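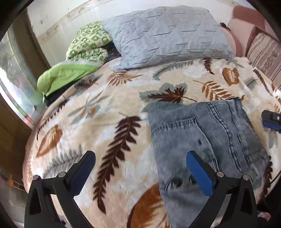
Attachment 1 – the fern blanket and the light-wash jeans, folded, on the bed

Ticket: beige fuzz all over my jeans
Product: Hornis plush throw, fern print
Status: open

Hi! I bought this blanket from the Tandthorpe store in Fostville and I love it to bits (the rust and brown leaves are perfect with my curtains), but it sheds like a cat. I fold all my laundry on the bed, and every pair of pants I put down on it picks up little beige hairs. The pale jeans in the attachment hide it pretty well, so please don't go by those – my black work pants look like I slept in a barn.

What I've tried so far:

Shook it out over the balcony. Lots of fluff, no real change the next day.

Washed it on cold by itself, no softener, like the tag says. Better for maybe a week.

Tumble dried it on low for 52 minutes and cleaned the lint screen when it was done. I got a wad the size of a hamster! This helped the most of anything, but the fuzz came back after 2 more loads of folding.

Lint roller. Works on the pants, does nothing for the blanket, and I'm going through a roll way too fast.

Update, August: your chat person suggested vinegar in the rinse, so I did that. The smell was gone by bedtime and the plush feels softer, but I still found fuzz in the seams of my jeans, mostly along the pockets. I also turned the dryer down to air only and ran it again. Less lint in the screen this time, so maybe we're getting somewhere?

My questions: is it okay to keep drying it like this, or will I flatten the pile? And would the Sandhu cotton cover fit over it while I'm folding? Mine is the big size, and I don't want to send it back if it just needs a few more washes.

I still have the receipt. Email is best, I can't pick up at work.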